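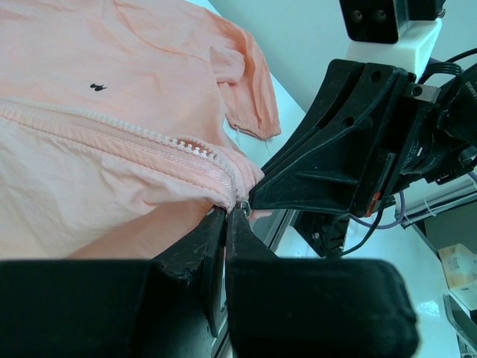

Vallora bench, 18 February 2025

Zippers again! I know, I said I was done with zippers after the towel folding went so well, but Arash keeps saying (and he's right, which is annoying) that if a machine can't zip up a jacket then it can't put laundry away in any way a normal person would accept. So the pink jacket is on the table and we're all staring at a slider.

The slider is small, silver, and the pull tab is right there between the two fingertips, which is the part I used to think was the whole job. Get hold of the tab, win. But then you have to pull along the line of the teeth, and the fabric is so thin that it wants to come along for the ride, so the second arm has to pin it down next to the zipper. I do this at home with my left hand without ever noticing I have a left hand. Try it one-handed on a jacket lying on a table, it's awful.

Things to sort out before the next run:

Where the second finger presses. Right beside the slider is my favorite, Kevin wants it farther down by the hem. We'll do 30 each way and quit arguing.

Flattening first or not. I'd like to leave the wrinkles in, since no jacket at my place has ever been flat. Kevin thinks that's mean.

Grip force. Prulik's default is 90 on their own scale, whatever that is, and I'm keeping it there until the placement question is settled.

The big chunky teeth are a kindness, by the way. Arash has a Kordestani windbreaker with a zipper like dental floss and he's threatening to bring it in. Not yet please!!

So, can it do chores? My answer for the Prorkis people is still "some, slowly, if you pick the shirt." Towels yes, socks kind of, zippers ask me in May. I'd hand over the folding tomorrow and be thrilled, but I'm still zipping my own coat.

Also we need more thread snips, there's a loose one trailing off the cuff and I want it gone before we start.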